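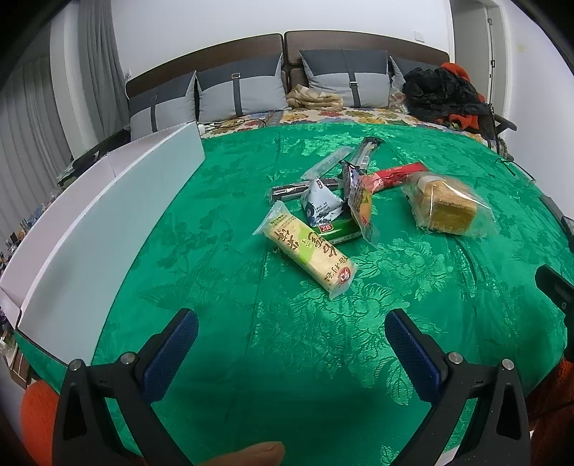 Start position for a packing episode: jaws open in front of the item cluster, destination box along the left side of the bed.

Setting Up and Recording a Household Packing Task

This page covers the recording rules for packing tasks done with the Cirnano hand-held gripper in private homes. It applies to the Billent task list from March onward. Mounting and calibration are covered on a separate page and should be finished before you start.

1. Prepare the surface

Use a surface the home already has: a bed, a table, a counter. Do not clear the rest of the room. Pillows, clothing and cables may stay where they are if they do not block the path between the items and the box.

A patterned cover is allowed. Smooth it by hand once before the session. Small creases are fine. A fold tall enough to hide an item is not.

2. Choose the items

Select 7 to 10 packaged items per session. Mix the shapes. A good set includes at least one long flat package, one upright pouch, one item with an odd outline such as a pyramid packet, and one soft item such as bagged bread. Clear wrapping and shiny film are wanted in the set, as both are underrepresented in the earlier Flimcombe recordings.

Do not use glass, open food, medicine, or anything with a name or address label. Check the back of each package as well as the front.

3. Place the items

Put the items in one loose cluster. Items may lean on or partly hide each other. Do not line them up, and do not turn every label toward the camera. Change the arrangement between episodes.

Place the box so that its opening can be reached without stepping around furniture. Keep it in the same spot for the whole session. If it moves, end the session and open a new one.

4. Take the start position

Hold the tool above the cluster with the jaws fully open. Both fingertip pads must be in view. Hold still for two seconds, then begin.

Fingers should stay on the grip. A fingertip showing briefly at the bottom of the view is acceptable. A hand covering either pad is not, and the episode will be rejected in review.

5. Perform the task

Pick one item at a time. Approach, close, lift, move to the box, lower, open. Release inside the box, below the top of the side panel. Dropping from above the rim counts as a fault.

Grip soft items across the narrow side and stop closing when the item is secure. For bagged items, grip the contents with the bag. Lifting by loose film alone is a fault.

If an item slips, pick it up again with the tool. Do not help with the free hand. More than two slips on the same item ends the episode.

6. Close the episode

Return to the start position and hold for two seconds before stopping. Log the item count, the surface type and any faults. Faulty episodes are kept and tagged. Do not delete them on the device.

Review limits

Rotich, the review tool, flags any session with more than 8 tagged faults. Of the 2,729 episodes in the last batch, most rejections came from step 4: pads out of view, or no pause at the start.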